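Saturday, August 11, 2018

Went in for the morning to finish the meeting room while the floor was empty. The Skanard ceiling panels were delivered on Thursday, 36 of them, and two have crushed corners. I put those over the door where the cable tray hides them.

The room still rings. I clapped in each corner and the worst is by the window, where the glass meets the bare plaster. Dreltgate quoted for felt wall tiles back in the spring and I said no because of the price. I will ask them again on Monday. Lead time was 30 days then, so with luck they are up before October.

Moved the Grekomora desk screens away from the printer and put them between the phone desks and the sales table. They are heavier than they look. Sat on one side with the radio on at the other and could still follow the news — a bit duller, but every word.
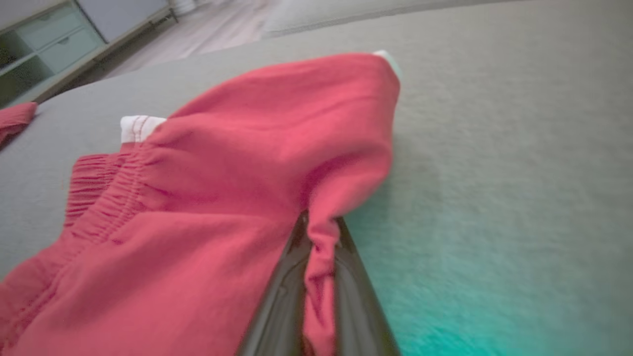
Afternoon

Drove to the Trujillo showroom to try their high-backed sofas. Almost 11 miles, and roadworks at both ends. The tall one does cut the noise from behind, and the seat is firm enough to work from. It only comes in widths that won't go through our lift. Took a fabric card in grey and green and left it in the car.

Home by five. Must measure the lift doors.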